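Home | Builds | Checklists | Parts swap | Contact

23rd February – posted by Lukoševičius

Two-arm table build, shared shop, pre-power check. Did it fast, comments after each.

1. Table bolts – OK. Top has scuffs, leave it.
2. E-stop reach from both chairs – OK, 5 ft of slack on the cord now.
3. Supply, Plorkevora unit, tag 3138 – OK. Fan noisy agian.
4. Cable loops at wrists – check they clear full travel. Left passes. Right not tested yet.
5. Finger screws – snug, no threadlock til we settle on tips.
6. Fingertips – red on all of them. Look for wrinkles or lifting before every run.
7. Loose stuff on table – move anything not in the test.

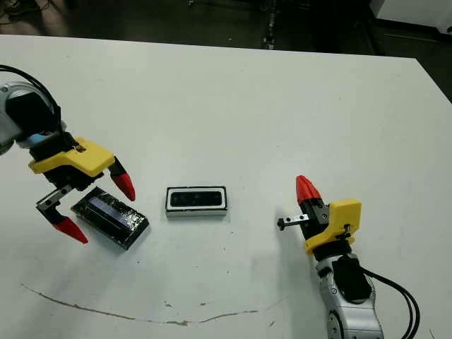
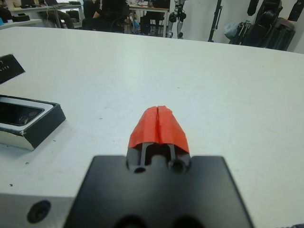
8. Speed cap – 60 percent, both arms. Do not raise it.
9. Log sheet – 3262, filled in exept the right arm line.

Result: pass with notes. Redo 4 before anyone runs both arms together.

Comments

Aser: I'd hold the pass until item 4 is done on the right side. We signed off with one arm untested in December and lost a connector on the first long reach. Also what cap are you using for homing? Ours ignored the speed setting till it had homed once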